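Campaign season at home: tips for the kitchen table and the garage

Posted Feb 27, 2018 by Florencia Huenchumán

Quick one, primary is coming and the house is full of paper again. Stuff that worked for us last time in Drustelton, plus what people sent in. No order to it.

Folding leaflets. Clear the whole table, not half. Fold with the back of a butter knife or a wooden ruler, saves your thumbnail. Stack them in 40s, crosswise, then you never have to recount. We did 3,228 for the Retamal ward in two evenings and only the last box came out crooked (tired).

Paper cuts: rubber finger tips from the office aisle. Dish gloves are too thick, tried it.

Envelopes. Don't lick. Damp sponge in a saucer, change the water when it gets gluey. Lay ten out like shingles, flaps showing, one swipe for the lot. Put a heavy cookbook on top while you do the next ten.

Sticky labels that went on wrong: hair dryer on low, peel from the corner. Works on bumper stickers too but go slow, and not on fresh paint. Residue comes off with cooking oil, then dish soap, then rinse.

Coffee for a phone bank. Do not trust one pot. Brew early, fill every thermos you own, rinse them with boiling water first so they hold the heat. Sombat Thepsuriya writes that he freezes leftover coffee in ice trays for the summer canvass. Good idea, stealing it.

Snacks: nothing powdery, nothing orange. Call sheets come back looking like a crime. Grapes, pretzels, cut up cheese. Keep the drinks on a seperate table from the lists.
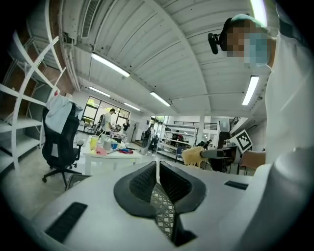

Light-blue cap and face mask, white top.

Yard signs, wooden stake kind. Drill a pilot hole or the stake splits. Two washers per screw, big ones, otherwise the wind pulls the board right over the screw head. Cut the point with a handsaw at a long angle, short points just mush the lawn. If the ground is frozen like it was here in January, start the hole with an old screwdriver and a mallet.

Wire frame kind: straighten bent legs in the vise, one leg at a time, rag over the jaws. Don't hammer them on the driveway. Store flat, 40 to a bundle, bungee cord at both ends.

Old signs. Keep the corrugated plastic! Drawer liners, boot trays, something to kneel on under the sink. Alfie Marsden lined his whole potting shelf and says it wipes clean with a wet rag. Score with a utility knife along the flutes and snap, across the flutes you have to cut all the way thru.

Debate night with kids. Record it if you can. Soup on at four, low, so nobody has to stand up at the good part. Bread in foil at the back of the oven.

Door knocking shoes. Wet newspaper-stuffed shoes overnight, away from the heater. Change the paper once before bed. (Should say stuff wet shoes WITH newspaper. You know what I mean.)

Clipboards: a rubber band across the bottom stops pages flapping. Pencil on a string, tape the string to the back. Pens quit in the cold. Clear bag over the whole thing if it drizzles, you can write with your hand inside.

Buttons rusting at the pin: dab of clear nail polish, let it dry open.

Banner washing. Vinyl goes in the bathtub, lukewarm water, squirt of dish soap, soft brush. Hang over the shower rod. Roll it with the printing on the outside, never fold.

More next week if I get to it. Wenceslao Domínguez has a thing about removing candle wax from a lectern that I still have to type up. Send yours in, short please.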